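3.2 Handling of boards with exposed edge contacts

Boards returned to the Durance workshop were held in open plastic frames while they waited for inspection. Each frame took one board, and the raised rails along the sides kept stacked units apart during storage. Heywood and Ashworth recommend closed trays for this purpose. We kept the open type, as it left the contact strip available for checking without removal of the board. Boards were logged on arrival and stored for up to 8 hours before the first reading. Figure 2 shows a dark circuit board in a blue frame, with the gold connector pins set closely together along one long edge.

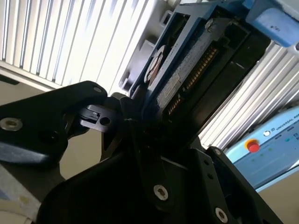 Figure 2. Circuit board in blue plastic frame, with gold edge contacts.

3.3 Contact inspection

The contacts were examined under a bench lamp before any cleaning took place. Marks that crossed adjacent pins were recorded separately from marks confined to a single pin – the two were treated as different fault classes in the later analysis. Contact resistance was then measured at both ends of the strip. Readings above 400 milliohms led to a repeat measurement after cleaning, and boards that exceeded the limit a second time were set aside. The remaining boards went back into their frames and were passed to the insertion test described in Section 3.4.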